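Saturday, November 25, 2023

Quick one, I have bread in the oven.

Pliltel, who manage our building in Hirkport, sent round a new rule. No personal items on shared work tables. Plants, mugs, photos, and the one that got me: flowers. "Decorative items including cut flowers." Clear surfaces at all times, starting next week.

I think this is a bad rule. I think every long work table should have flowers on it, real ones, all year, and that the money is small and the fuss about them is silly.

First the money. Our floor spent $689 in August on a new table from Ilto. Nice table. Long, flat, does what a table does. Before that we spent $400 on chairs, and two of those already squeak. No one wrote a memo about the chairs. The flowers come from the stall next to Tatlı, where half the floor gets lunch anyway, and the whole year so far has cost us $131. Less than a third of the chairs. And people look at the flowers. I have never seen anyone look at a chair except to check it was free.

Then the mess argument. Petals, water, rings on the surface. Fine. Yes. Petals fall, you sweep them into your hand and walk them to the trash, ten seconds. I've wiped up far more coffee off that table than I ever have vase water, and coffee is allowed. Coffee is in a "drinkware exception", which is a phrase somebody got paid to type.

Then the space argument, and this is the only one I take seriously. A work table is for work. You need room for your elbows and your stuff and whatever you've got spread out in front of you. Agreed. I don't want a centerpiece. A vase in the middle of a work table is a pain, you talk around it, you reach past it, sooner or later someone catches it with a sleeve. Weddings can have centerpieces. So put it at the end. The far corner, where no one is ever working becuase no one wants to sit that close to the wall. Every long table has a dead corner. Ours collected junk for years: tape, an orphan charger, a stapler that belonged to some other floor. Put flowers in a dead corner and it quits being a junk corner. Mostly. People will still park a box there.

What bothers me more is the idea behind the rule. That a clear table is a serious table. I worked two years in a place like that, everything off every surface by six, and it was the least tidy place I've ever been in. The stuff just moved. Drawers you couldn't shut. Bags on the floor, jackets piled on the one good chair, cables kicked under things. You can ban objects from a surface but you can't ban them from the room, people have phones and bags and lunches and they have to be somewhere. A room with people in it has things in it.

And flowers are the only thing on a shared table that isn't anybody's. Mug, someone's. Laptop, someone's. The vase just belongs to the table. New people see it and figure out that somebody here bothers. I can't prove that. I don't have a survey. I do know that the weeks we forgot to buy any, people asked.

Pliltel's memo says there are 200 desks and tables in the building and the rule has to be the same for all of them. Why? The tables aren't the same. The rooms aren't the same. One floor has carpet and no windows, let them have a whole garden.

So, my counter offer, which I'll also send them when the bread is out. One vase per long table. Heavy bottom, goes at the end and not the middle. Whoever sees brown water changes it. Dead ones out by Friday. No fakes, I will die on that hill, the dust alone. Thats the whole policy, it fits on a sticky note.

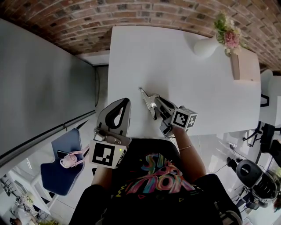 Flowers do their best work at the end of a table, and I'm not moving on that. People need the near end for what they're doing. Look at the far corner: white vase, one pink flower, some pale cream ones, green leaves, brick behind, and sure enough a cardboard box parked right beside it. Meanwhile the phone and the pink bag strap ended up on a chair, since they had to go somewhere, same as in every room I've ever worked in. Write a rule about the box if you need a rule. Leave the vase where it is.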